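Setting the Table, Slowly: Does Sorting the Demonstrations Help?
Project report, Group 13
Dorottya Kiss, Barnabás Dobos, Zewditu Chala
June 2024

3. Method

We had one question: if you train a two-armed robot to lay cutlery on placemats, is it better to use every demonstration you have, or only the ones you are not embarrassed by? Our supervisor, Ernő Farkas, suspected the answer was "all of them." We suspected he had not watched all of them.

Recording began in February. The three of us took turns at the controls and collected 3449 short episodes of picking up a fork or spoon and putting it down on a mat. Zewditu then rated each one as clean, clumsy or lost. Clumsy meant the cutlery got there by a scenic route. Lost meant it did not get there.

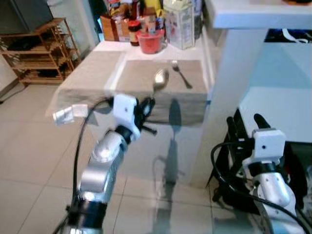
Spoons caused most of the arguments. A fork lies fairly flat and stays where you left it, but a spoon rocks on its bowl, and a grip that is slightly off turns the handle in the fingers. We ended up rating a grasp by where the spoon landed and ignoring how it looked on the way, mainly so that we could go home.

Two policies were trained with the same settings. Policy A saw everything. Policy B saw only the clean episodes. Each got 54 test runs with the mats moved between runs.

4. Results

Policy B was faster and placed forks straighter. It was also helpless after a bad grasp, and would carry on to the mat with great confidence and no spoon. Policy A wobbled, paused and often tried again, which it can only have learned from our worst work. Barnabás claims most of the credit.

We then gave Policy B 164 of the clumsy episodes, picked at random, and retrained it. It began retrying too, and kept most of its speed. The lost episodes have not been tested separately - we ran out of term.

Ernő has asked us to note that he was partly right.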